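Progress Report: Free Tax Filing and Bookkeeping Help Program
Submitted to the Geden Fund by Siddiqui Community Accounting
Prepared by Hashini Munasinghe, Program Manager
Covers the second half of the grant year

Summary

The grant pays for free tax return preparation and basic bookkeeping help for low-income households and very small businesses in Prekport. In this period we prepared and filed 2198 individual returns. Most were simple wage returns. A smaller share had self-employment income, mainly from driving, cleaning and home child care, and those took much longer per client.

We also opened bookkeeping files for 174 small businesses. All of them are sole owners with no outside accountant. Many came to us with a shoebox of receipts or a bank app and nothing else, and the first appointment usually went to sorting out which expenses were business and which were personal.

Spending is in line with the approved budget except for software and temporary staff. Both are covered further down.
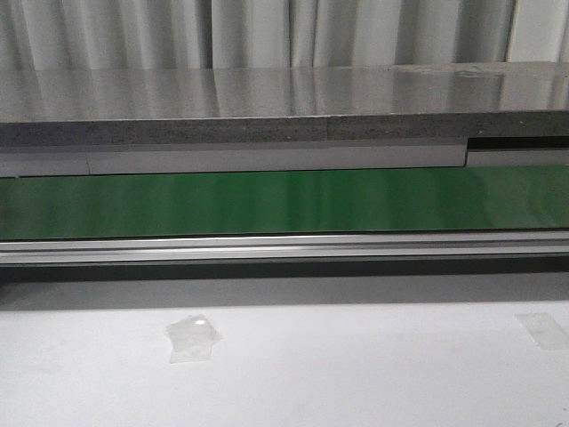

Program Updates

Tax preparation. The main site was open on weekdays and stayed open until 8 p.m. on Thursday during the filing season. The late hours filled first every week. We would like to add a second late evening next season and have put the cost in the draft budget.

Every return had a second review before filing. The most common errors caught in review were missing interest statements, dependents claimed on the wrong return, and bank account numbers copied wrong. Rejected returns were corrected and sent again. A few clients had to mail paper returns after someone else had already filed using a dependent's number, and we are still helping those families answer letters.

Prior-year returns. Demand was higher than planned. Clients who had missed one year had often missed several, and each old year needs its own wage records and its own forms. We moved these cases to the summer so they would not slow down the current-year line. The backlog was cleared in September.

Bookkeeping help. Clients get up to 15 hours of one-on-one time over the year. Few use all of it. The usual pattern is a long first visit, a second visit to set up a chart of accounts, and short check-ins before each estimated tax payment. Clients who kept their check-ins had much cleaner records at year end. Those who skipped them mostly came back with several months of bank activity to enter at once.

Software. We moved from spreadsheets to Jastura for the client ledgers. Setup took longer than we had allowed for. Opening balances had to be entered by hand, and the bank import put duplicate entries in some files during the first month. We reconciled every file against bank statements before closing the old spreadsheets. The extra license cost is charged to the software line, which is now over budget. We request permission to cover the difference from the unspent travel line.

Staffing. Two staff preparers stayed through the full period. One temporary position opened late and was empty for the first part of the season, so the temporary staff line is under budget. We do not expect to spend the remainder and will return it or carry it forward, as the Fund prefers.

Privacy and records. Paper documents are scanned and handed back at the same visit. Intake sheets are kept in a locked cabinet and shredded on the schedule in our retention policy. Staff access to the ledger system was reviewed when the temporary season ended, and old logins were closed.

Items not completed. The short guide to sales tax permits was drafted but has not been checked by an outside reviewer. The workshop for home child care providers was put off when the room booking fell through. Both are now planned for the next period, at no added cost to the grant.

Client feedback. We asked clients to fill out a short card at the end of their visit. The most frequent complaint was the wait for walk-ins. The most frequent request was for help reading letters from the tax office, and we now set aside a short block of time each week for letters only.

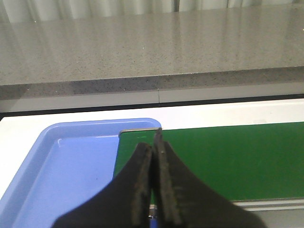

Can a client who already paid someone else to file still come to the program for help?
A client in that position can bring the filed return and any letters received, and a preparer will look them over. If there is a mistake, we can prepare an amended return free of charge, provided the income is within the program limit. We cannot recover fees paid to another preparer.

Next Period

Work planned before the next report includes the sales tax guide, the postponed workshop, hiring for the temporary position before the season opens, and a written procedure for the Jastura bank import. The draft budget and the line-by-line spending table are attached separately. Questions on either can be sent to Hashini Munasinghe at the Prekport office.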